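로봇이 회사에 오면 어른들은 무슨 일을 할까요?

여러분, 혹시 엄마나 아빠, 이모나 삼촌이 일하시는 곳에 가 본 적 있나요? 오늘은 프레르누스라는 회사의 포장 공장 이야기를 들려줄게요. 선물 상자에 작은 그릇과 양초를 예쁘게 담아서 가게로 보내는 곳인데요, 얼마 전부터 이 공장에서 로봇 팔도 함께 일하고 있답니다.

로봇이 오기 전에는 그릇을 제자리에 놓는 일을 모두 사람이 했어요. 한 사람이 오전에만 그릇을 484개나 옮겼다고 해요. 집었다가 놓고, 또 집었다가 놓고……. 여러분도 줄넘기를 오래 하면 팔이 뻐근해지지요? 어른들도 똑같아요. 점심시간이 되면 손목을 주무르는 분이 참 많았대요.

그래서 회사에서는 로봇 팔에게 그릇 옮기기를 맡기기로 했어요. 그런데 로봇은 "저기 저쪽에 놓아 줘!" 하고 말한다고 척 알아듣지 못해요. 어디에서 집을지, 얼마나 세게 잡을지, 앞에 막대가 가로막고 있으면 어떻게 피해 갈지를 하나하나 알려 주어야 하지요. 처음부터 진짜 그릇으로 연습하면 와장창 깨질 수도 있으니까, 먼저 컴퓨터 속에 가짜 탁자를 만들어 놓고 연습을 시킨답니다. 이런 연습을 '시뮬레이션'이라고 불러요.

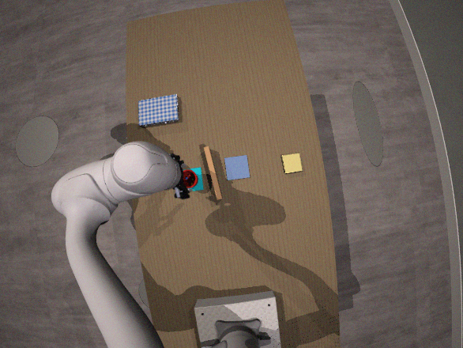
컴퓨터 속에서는 그릇을 떨어뜨려도 괜찮아요. 단추를 눌러 처음으로 되돌리면 되니까요. 프레르누스에서는 연습 프로그램에 '커트버그'라는 이름을 붙이고, 같은 동작을 194번이나 되풀이했어요. 색깔 있는 네모 칸으로 자리를 표시해 두면, 물건을 알맞은 곳에 놓았는지 살펴보기가 훨씬 쉽답니다.

재미있는 건, 로봇을 가르치는 사람이 바로 그릇을 옮기던 분들이라는 거예요! 어떤 그릇이 미끄러운지, 어디를 잡아야 덜 흔들리는지는 날마다 만져 본 사람이 제일 잘 알거든요. 물론 새로 배울 것도 많았어요. 화면 보는 법, 로봇을 안전하게 멈추는 법까지 배우느라 거의 90시간이나 걸렸대요. 어렵다고 한숨 쉬는 분도 있었고, 예전 일이 더 좋았다는 분도 있었어요.

일이 바뀌면 걱정도 생겨요. "로봇이 다 하면 나는 어떡하지?" 하고 말이에요. 그런 마음이 드는 건 조금도 이상하지 않아요. 그래서 이 공장 사람들은 목요일마다 30분씩 둘러앉아, 어떤 일을 로봇에게 맡기고 어떤 일을 사람이 할지 이야기를 나눈답니다. 리본을 묶고, 흠집을 찾고, 손님이 부탁한 카드를 골라 넣는 일은 지금도 사람이 하고 있어요.

여러분도 집에서 한번 해 보세요. 가족에게 "컵을 옮겨 주세요"라는 말 대신 "손을 앞으로, 손가락을 벌리고, 이제 오므리고" 하고 차근차근 말해 보는 거예요. 깨지지 않는 컵으로 하는 것, 잊지 말고요!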